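**Purdale Kitchen Chores Pilot - progress report, 22 Oct 2026**

Your question in April was whether two robot arms could take over plating and clearing at the Lynch site. The short answer is no. The longer answer cost slightly more, and follows.

We have now logged 2899 attempts across six chores. Two of these, moving soft food between plates and stacking plates, are good enough to show visitors. Wiping down remains a matter of opinion. Folding dish towels has been dropped from the plan, with the towels' full support.
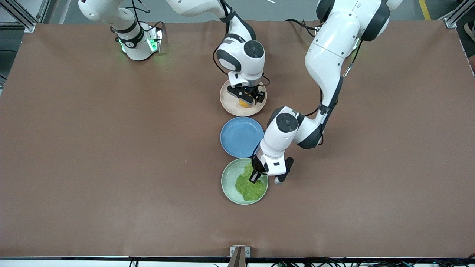 *Plate task, Neson bench: one gripper over the beige plate, the other at the lettuce.*

Lettuce is our slowest item. It bends, it slides, and the grip force that holds a carrot turns a leaf into salad. A person at Dirano's lunch counter plates roughly 600 portions in a shift and talks the whole time. Our arms manage a small fraction of that in silence.

For next quarter we ask to:

- keep the budget as it is
- replace the fingertips on both grippers
- move the Lynch trial back until leafy items pass

The Lynch staff have been told their jobs are safe. They had already watched the demo and did not seem worried.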